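Clemar House - bedroom safety and housekeeping check, first floor
Checked by: Halyna Yurchenko
With: Petro Hrynyshyn (keys, ladder)
Month: June
Room: 23, large double

Key: OK / ACT (needs doing) / N/A. Comments short please, Vitalii has to type these up.

1. Door and way out
Door closes on its own - OK. Bit slow, last 5 cm needs a nudge. Petro to adjust closer.
Escape notice on back of door - OK, old phone number on it tho. ACT.
Nothing stored behind door - OK.

2. Floor
Trip hazards on walking side of bed - ACT. Washing basket standing out by the bed, goes back to the wall when not in use. Same comment as last time.
Boards, lifted edges or splinters - OK. Went over it in slippers and then by hand.
Under bed clear for sweeping - keep it that way, no suitcases pushed under. 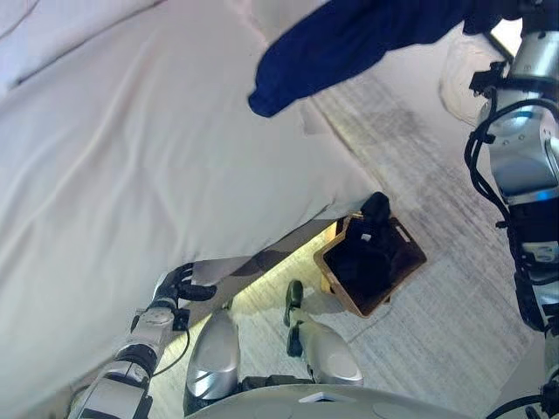 Page 2 of 5

3. Bed
Sheet on, no tears seen - OK. A few creases, not a safety matter, leave it.
Sheet hanging over the side - watch this one. Must stop short of the floor or people catch a heel in it. Fine today.
Mattress label - fire label present, read it with torch. OK.
Slats and legs - OK. One leg had worked loose, tightened on the spot, Petro has the key for it.
Clothes on bed - ACT. Dark blue things to be folded and put away before the room is signed off. Orysia says dark stuff left on pale sheets marks them when damp, so not on the bed at all if it's come straight from the wash.

4. Electrics
Sockets, cracks or scorching - OK, both sides.
Bedside lamp - ACT. Flex too long, runs where you put your feet down. Shorten or clip. Replacement is the Resau one, in the store cupboard, bottom shelf.
Extension leads - none allowed in bedrooms, none found.
Smoke alarm tested - OK. Loud. Apologies to 24.

5. Heating and window
Radiator valve - OK, stiff.
Window restrictor - ACT. Opens past 100 mm, shoud be less. Screws are there but the catch doesnt bite. Do this one first please, before anything else on the sheet.
Blind cord cleat - OK, screwed to wall, high enough.

6. Laundry handling
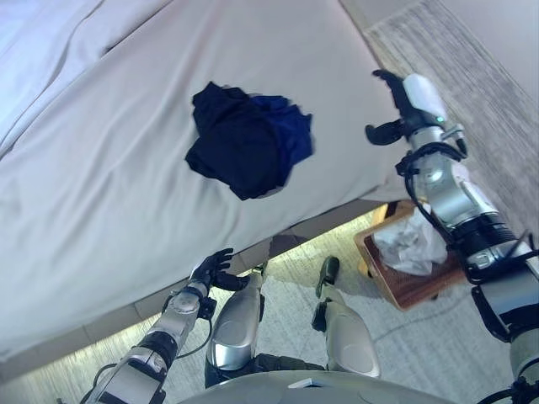 and that goes for whoever is doing the room, not only new starters. Garments get shaken out one at a time, pockets checked, then folded on a flat surface. No armfuls carried down the stairs, use the basket with both handles. If you can't see your feet it's too full. Lukian did his back in March doing exactly this - two loads would have been fine.

Bed height for folding - OK for most, low for Lukian. He can use the table on the landing.
Wash bags closed and labelled - N/A, none in room at time of check.

7. Cleaning products
Spray bottles labelled - OK.
Hiebert descaler kept locked - ACT, cupboard was open at 3.15 when I went past. Key on hook now.

Actions
Window restrictor - Petro, today
Lamp flex - Petro
Door notice - Vitalii to reprint
Basket and clothes - Orysia
Cupboard - everyone, shut it

Recheck when window done. Signed H.Y.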